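Fri 5 November

Good day on the visits index! Staltus is finally reading the old foreign ministry bulletins without choking on the double-barreled titles, so "Deputy Prime Minister and Minister of Foreign Affairs" comes out as one person with two jobs. Last week it gave us two people, and one of them seemed to be in every capital in Europe.

Ran the full batch overnight: 1,287 communiques, all bilateral meetings, official and working visits only. 406 of them have no named counterpart on the host side (just "senior officials" or "his counterpart"). I had expected far more. Obsa Assefa went through 60 of those by hand this morning and found the missing name in the second paragraph nearly every time, so a second pass is well worth writing.

Other thing I'm pleased about - the phrase list. "Frank exchange of views," "shared commitment," "strategic partnership" and so on, 70 entries now. Obsa wants "constructive" in. I say it's in everything and will swamp the counts, but we'll try it on the Trurthorpe set and see.

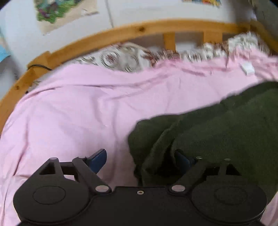
Black gripper over the pink sheet.

Dates are still a mess. A bulletin that says "this Tuesday" gets pinned to the day it was posted, and the Nindwood mirror reposted a whole run of them in January, so we have presidents landing months after they went home. Fix: take the date from the bulletin number wherever there is one, and flag the rest. Started on it after lunch, got as far as the number parser, tests pass.

Gebremichael archive wrote back and they're happy for us to use the scanned press releases!! Great news, those cover the gap years and they list the full delegations, right down to the interpreters. Scans are a bit gray but the type is clean.

Monday: second pass for counterparts, then dates. Ask Obsa which spelling of the ministers' names we keep when the two sides' releases disagree. I'd go with the home country's.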